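Besuch in der Verkehrszentrale Janside

11. August 2021
14 Kommentare · 62 Mal geteilt

Seit vier Jahren fahre ich jeden Morgen über den Ring zur Arbeit, und seit vier Jahren höre ich im Radio, dass zwischen Borent und Lekano wieder Stau ist. Woher das Radio dies weiß, habe ich mich oft gefragt. Deshalb habe ich mich sofort angemeldet, als die Verkehrszentrale Janside ihren Besuchstag ankündigte. Wir waren eine Gruppe von acht Personen, mehr durften wegen der Hygieneregeln nicht hinein.

Am Eingang musste man den Ausweis zeigen und das Telefon in ein Schließfach legen. Danach hat uns Amr Hegazy begrüßt, der dort als Schichtleiter arbeitet. Er sprach ruhig und ziemlich schnell, und ich musste mich konzentrieren, weil viele Fachwörter kamen. Ein „Störfall“ ist zum Beispiel nicht immer ein Unfall. Auch ein verlorener Reifen auf der Fahrbahn ist ein Störfall, oder ein Lastwagen, der ohne Treibstoff auf dem Seitenstreifen steht.

Der große Raum war dunkler, als ich gedacht hatte. An der Wand hängen die Monitore, davor sitzen vier Personen an langen Pulten. Die Zentrale überwacht 191 Kameras und eine Strecke von 62 Kilometern, dazu drei Tunnel. Der längste davon ist der Guimarães-Tunnel, in dem im März ein Lieferwagen gebrannt hat. Herr Hegazy hat uns erklärt, wie damals der Ablauf war: zuerst die Sperrung, dann die Lüftung, dann die Durchsage. Verletzt wurde zum Glück niemand, aber die Röhre in Richtung Norden blieb zwei Tage geschlossen. 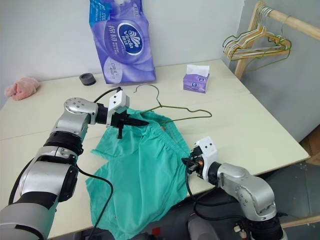 Während unseres Besuches gab es auch eine echte Meldung. Auf der Höhe von Lekano war ein Wohnwagen mit einem Pkw zusammengestoßen, und die rechte Spur wurde gesperrt. Die Mitarbeiterin am zweiten Pult hat die Geschwindigkeit auf den Anzeigen zuerst auf 80, dann auf 60 heruntergesetzt und gleichzeitig mit der Polizei telefoniert. Auf dem Monitor wurde die Schlange trotzdem schnell länger. Ich war überrascht, wie leise alles ablief.

Eine Dame aus unserer Gruppe wollte wissen, warum die Spur oft noch gesperrt ist, wenn man keine Fahrzeuge mehr sieht. Die Antwort: Meistens ist Öl ausgelaufen, und die Reinigung braucht länger als das Abschleppen. Ich selbst habe nach den Anrufen gefragt. An einem Tag mit Schnee melden sich bis zu 1000 Autofahrer, und viele melden denselben Stau, in welchem sie gerade stehen.

Zum Schluss gab es Kaffee im Pausenraum und ein Faltblatt über die Rettungsgasse. Schade fand ich, dass wir den Technikraum nicht betreten konnten, obwohl er im Programm stand. Die Führung dauerte neunzig Minuten und war kostenlos. Wer mit dem Auto kommt, soll den Parkplatz hinter dem Gebäude nehmen, die Einfahrt ist schlecht beschildert. Auf dem Rückweg stand ich dann selbst vor Lekano, zwanzig Minuten lang.

Kommentare (14)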